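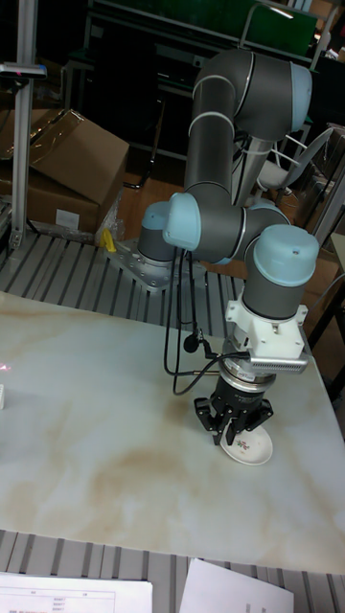
3. Surface Pattern and Reported Cleaning

3.1 Background

Patterned work surfaces are common in rental housing, where one surface is expected to serve tenants with different habits. Suppliers often claim that a veined pattern hides marks between cleanings. The claim is plausible, but it combines two effects. A pattern may make a mark harder to find, and it may also change how often a person looks for one. The survey in this section deals with the second effect. The first was treated under controlled light in Section 2.

Households were drawn from two towns, Sanov and Lado. The towns have similar housing stock but differ in water hardness, which affects the white residue left when water dries on a smooth surface. Sanov has the harder water. A total of 344 households returned a complete set of diaries over 18 months. Households that replaced a kitchen surface during that period were dropped before analysis.

3.2 Classes of pattern

Surfaces were placed in one of three classes: plain, speckled, and veined. The veined class covers any surface with long, irregular lines on a lighter ground, whatever the material. No attempt was made to separate stone from printed board, as tenants in the pilot could not reliably say which they had. A marble-patterned surface was therefore coded as veined in all cases.

Two coders worked from tenant photographs and did not see the diaries. Most disagreements concerned surfaces with short, broken veins, which one coder tended to read as speckle. These were settled with the Nultau sheet, a printed card of reference patterns, and the sheet's class was taken as final. Color was recorded but not used in the main model. Gloss was not recorded - photographs taken in ordinary kitchens do not allow it to be judged.

3.3 Diary measures

Each diary page asked when the surface was last wiped, what prompted the wipe, and whether any mark remained afterward. The prompt was chosen from a short list: a visible mark, a spill, a meal, a fixed routine, or a visitor. Respondents could tick more than one. Where a spill and a visible mark were both ticked, the entry was counted as a spill.

Wipes prompted by a visible mark were less common on veined surfaces than on plain ones in both towns. Wipes after meals did not differ by class. The gap between plain and veined surfaces was wider in Sanov, as would be expected if dried residue shows most clearly on a plain ground. Speckled surfaces fell between the other two in Lado but could not be told apart from veined surfaces in Sanov.

These results do not show that veined surfaces were dirtier. Households with a fixed routine wiped at the same rate in every class, and they made up the larger part of the sample. The effect is confined to households that clean when they see a reason to, and for these the pattern of the surface appears to matter. Scale may also play a part: a sample chip shows little of a pattern that runs across a wide surface, so tenants choosing from chips may misjudge the result. A board of larger size is shown in Figure 3.

Figure 3. Marble-patterned board covering the front of a work surface. 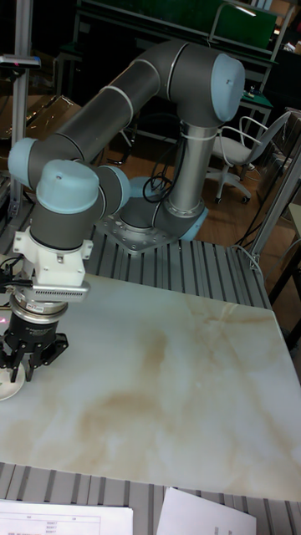
3.4 Limits of the survey

Diaries rely on memory, and entries made late in the day may leave out short wipes. Kitchen lighting was not measured. The tests in Section 2 used 1,000 lux at the surface, and results at that level should not be carried over to homes without further work. The Lau scoring method used in earlier studies was not applied, so direct comparison with those studies is limited to the order of the classes.

Related items
Water hardness and dried residue on smooth surfaces
The Nultau sheet: notes on coding broken veins
Diary methods in housing research
Sample size and pattern choice among tenants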